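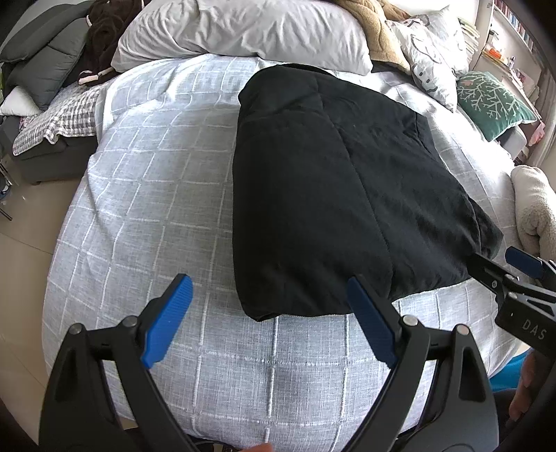 Does the Skoltalix 622 hide a vehicle from thermal sights?

Only in part. The net breaks up the outline and takes the edge off a warm engine deck, but a crew that parks, leaves the engine running and throws the net over the top will still show up as a warm vehicle with a net on it. Shut down, let it cool, and keep the net clear of the exhaust.

Home Vehicles Shelters Nets Spares Contact

Skoltalix 622 vehicle camouflage net

The Skoltalix 622 is a garnished net for light and medium military vehicles, made by Tratex and supplied through Flosance to regular units, reserve units and the sort of training area that gets through nets the way other places get through teabags. It replaces the old knotted pattern, which was perfectly good as long as you had all afternoon and liked swearing.

One complete net measures 10 metres by 10 metres when laid out. That covers a long-wheelbase 4x4 with room to spare, or a medium truck with no room to spare at all. If your vehicle is towing anything, order two and join them. Drivers who tell you the trailer will "just about tuck in" have been wrong on every exercise we have attended.

What comes in the bag

The net itself, folded concertina fashion. Six support poles in sections, with spreader heads that look like dinner plates and have been used as such. Ground pegs, a mallet, a repair pouch with spare garnish and cord, and a set of instructions printed on cloth so that they survive being read in the rain. The bag has two handles and closes with toggles, as zips and mud have never got on.

Putting it up

Four people can have the net up in daylight without raising their voices. Two can manage it if they have done it before and there is no wind. One person can certainly start.

Park with the vehicle already against a hedge, bank or building, and work from the front to the back. Fold in the mirrors and take down the aerials before the net goes anywhere near them. Set the poles so that the net sits well off the bodywork and slopes away gently to the ground. A net stretched tight over a cab has the shape of a cab, and a drone operator has seen cabs. Peg the edges out wide and at uneven distances. Then walk off a fair way, turn round and look at it. Cover the windscreen too, whatever the driver says about being ready to leave.

Wheel tracks are your own problem. A fine set of ruts leading up to a bush undoes the whole business, and we don't sell anything for that.

Colours

Reversible woodland: summer green on one side, autumn brown on the other. The join between the two seasons is left to the commander's judgement. A dry grassland version is made to order. Snow nets are listed separately and are always wanted by everybody in the same week.

Tried at Lò

The current version went through its trials on the hillside at Lò under Natalina Mancuso, who runs field testing for Tratex and asked for the larger toggles after a morning spent doing up the small ones in gloves. The pole heads were changed at the same time. Dario Ferraro drew the new ones and would like it known that they fit the old poles. They do, provided the old poles are straight.

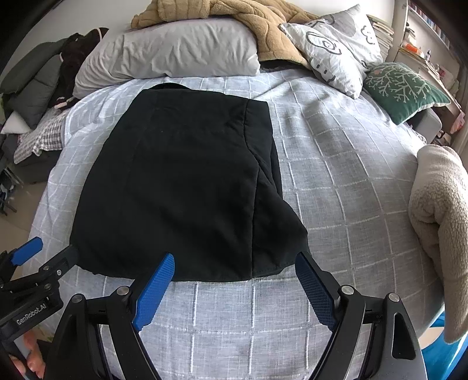 Can a wet net be packed away?

For a day or so, if you have to move in a hurry. After that it needs to come out of the bag and hang somewhere airy until it is dry right through, or the backing will go mouldy and the whole vehicle will smell of it.

Care and repair

Shake out twigs before folding. Wash with a hose and cold water and keep pressure washers well away, however satisfying they are. Don't use detergent, especially the kind that promises brighter colours. Small tears can be tied up with cord from the pouch. Larger ones should come back to us with a label saying what happened. "Fair wear and tear" is an acceptable answer. So is "tracked vehicle".

Ordering

Sold by the complete set. Poles, pegs and garnish are also available singly under Spares. Units should order through their usual supply chain, and museums and collectors may write to Flosance direct. Some destinations need an export licence, so tell us where the net is going before you tell us how soon you need it.

Page last updated: January

Flosance field equipment | Contact the sales desk | Copyright Flosance, all rights reserved | Back to top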